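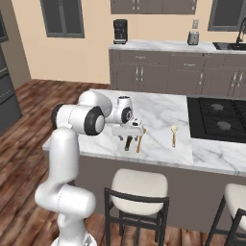 Teltwood kitchen scene, gripper parked over the utensils.

Teltwood Kitchen Cell for Grarneo – setup review

Quick one, writing this between jobs. We bought the Teltwood kitchen pack in October for the simulated side of our utensil work and I've now set it up from scratch 4 times. Two of those were my own fault. Short version: good scene, decent arm setup, terrible defaults, docs that assume you wrote them. Still keeping it.

For anyone who hasn't used it, Teltwood sells rooms. You load one into Grarneo, drop your arm in and you get a cell you can run jobs against. The kitchen comes with a marble island, cooktop, stools, the back counter with coffee maker and toaster, all of it with collision shapes. The arm is not in the box, you bring your own model. Ours is a plain white arm with a two finger hand. The Okance add-on does the joint limits and gripper profile. Separate license, grr.

Install

Painless. Download, unpack, point Grarneo at the folder. First load is slow while it bakes the materials and after that it's fine. Don't unpack to a network drive. It'll let you, and then every texture lookup goes over the wire and you'll think your graphics card died.

One snag. The pack wants the newer material library and Grarneo doesn't warn you if you're on the old one, you just get a flat gray floor. If your wood planks have no grain, update the library. Took me a whole coffee to find that.

Base placement

Most of my time went here. The template drops the arm at the room origin, facing nowhere in particular, and you move it to the island yourself. There are "suggested anchors" in the scene tree. I'd ignore them. The one by the island put our elbow so far back that the hand ran out of reach before the far half of the counter.

What worked for us: base on the floor beside the island, 610 mm from the island edge to base center, joint 1 zero pointing along the counter. Type the number in, don't drag. Dragging snaps to the floor mesh, and the floor mesh has a tiny lip at one of the plank seams, so you get a base that's tilted by a hair. You won't see it. You'll see it in the grasp heights two days later.

After moving the base, hit Rebuild Frames. Not Refresh. Refresh redraws the model and leaves the planner using the old base frame, so the arm looks right on screen and plans as if it's still sitting at the origin. Worst piece of design in the whole product and it's been like that since version 2.

Counter height

Check it. Our bench robot had a table height saved in the Okance profile and the profile quietly wins over the scene. First run the fingers went straight for a point under the marble. Collision stop caught it, fine, it's a sim, nothing got hurt. But if you're moving profiles back and forth to real hardware, clear that field before you do anything else. Please.

There's a seam between marble panels on the island top too, modeled slightly raised. Nice detail, I like it. Just don't pick the seam as your height reference like I did. Pick a spot on the open slab, touch down slow, save, back off, repeat at a second spot. If the two don't agree your base is tilted, go back up a section.

Utensils

Spatula and spoon are the ones I care about. Both lie flat, both have thin handles, both are a pain for a parallel gripper, so a fair test. The stock friction on the wood is way too high. Everything picks up first try and you feel like a genius. Turn it down until you start losing the spoon, then tune your grasp from there.

Spawn positions can be randomized but the default range lets stuff land on the cooktop grates. Shrink the box to bare marble first. Add the grates back later if you want a hard mode.

Self collision and the stools

OK so the stools. They're full collision objects, backrests and all, and the arm swings near them on its way off the counter. Default planner padding is generous and with all the stools in place you get "no path found" on moves that obviously have a path. Two ways around it: cut the padding on the stools only, or add a waypoint clear of the island. I do the waypoint. Cutting padding works but you forget you did it, and then somebody copies the cell.

The waypoint I use has the hand out over open floor, wrist well away from the seats. Every cycle starts from it. Also where I run the joint check: one joint at a time, small move each way, look at the readout, next. With the room pack loaded the link shapes are detailed enough that you can catch a wrong wrist offset by eye, which honest to god I did not expect from a furniture pack.

If the wrist is off by a flange rotation, fix it in the Okance profile and not in the scene. Fixing it in the scene rotates the hand visually and your finger direction stays wrong.
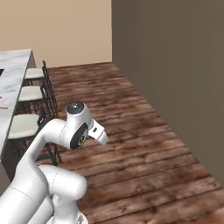

Cameras

Weak spot. You get one overview camera, pointed at the island, reasonable height. Good for demos. For setup you want a second one further up behind the arm looking down the length of the floor, and you have to build that yourself. Copy the overview, move it, rename it straight away. The scene file keys cameras by name and two with the same name means one silently dissapears on save. Lost a Monday morning to that.

Exposure is ok. The dark wall goes nearly flat in some views, so if you're training on depth or edges from that side, add a light. The marble reads well from most angles, veining is soft enough not to confuse our segmenter, mostly.

Upkeep

Not a lot of it, it's software. But things drift. My routine when I open the cell after a break:

Load the scene, don't run anything.
Rebuild Frames.
Compare base position against the note taped to my monitor.
Touch down at both counter points.
Send the arm to the waypoint, then run the joint check.
Save a copy before changing anything. The undo history is gone once you close.

Scene updates from Teltwood overwrite local edits to the room file. Keep your arm, cameras and padding in a separate layer and you'll survive. Nothing in the manual about layers for this, I got it off the Grewal forum, where most of the real documentation for this pack seems to live. Support did reply to me, took a few days, polite, sent a link to the same Grewal thread.

Good

Room looks right and the collision shapes match what you see.
Loads reliably once the library's sorted.
Stools and cooktop make it a real clutter problem instead of a bare table.
Link-level collision plays nice with Okance.

Bad

Refresh vs Rebuild Frames. Fix it.
Anchors are useless for a floor mounted arm.
Friction defaults are fantasy.
Only one camera.
No layer guidance, overwrites your edits.

Buy it?

If you already run Grarneo and need a kitchen, yes. Budget a day for the first setup and write down every number you type. If you're starting from zero with no arm model, hold off, get the arm behaving in an empty room first and then bring in the furniture. I'd take the plain Teltwood room over building my own any day – I tried building my own, it had one drawer and it opened into the wall.

Will update if they ever ship the camera fix.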